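Umwood Spares Catalog: Progress Report to the Luneck Hobby Fund
Prepared by Babar Afridi, Awan Airsoft Parts
Sunday, August 26, 2018

Dear Arsalan,

I hope the summer has been kind to you and everyone at the fund. I promised you a proper update once the worst of the sorting was behind us, and I'm very happy to say that it is, so please put your feet up and bear with me, as I do tend to go on.

When you approved the grant in May, we had 600 discontinued airsoft parts in drawers and tubs with hardly a label between them (springs, selector plates, hop-up arms, sight bases, and more tiny screws than I care to think about). As of this week 186 of them have a full entry in the catalog, with the maker's part number, the models they fit and a note on what to use if the original can't be found. I had hoped to be further along by now, but the gearbox parts have been slow going. Two shims can look just the same until you put a caliper on them, and the old manuals don't always agree with each other.

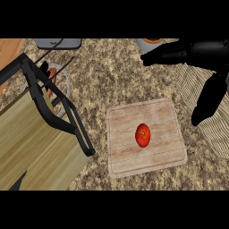 Cutting board and tomato on a granite countertop (computer rendering).

The Folach drawers are the part I'm proudest of. Those came to us with no paperwork at all, and 81 of the pieces in them now have a number we trust. A good many are magazine catches and outer barrel nuts that people write to me about all the time, so it's a real pleasure to be able to answer with something better than "send me a picture and I'll have a look"!

Money is in decent shape. The scales and the label printer are paid for, and the drawer cabinets came in a little under what we'd planned. I'd like to put the difference toward replacement manuals, if you're agreeable.

We have 2 things still open: the search page doesn't yet find a part by its older number, and I haven't settled how to list parts that only fit after some filing. I lean toward giving those their own section, with a plain warning at the top.

Next up are the pistol parts, starting with slides and recoil guides. Do let me know about the manuals when you get a minute.

With warm thanks,
Babar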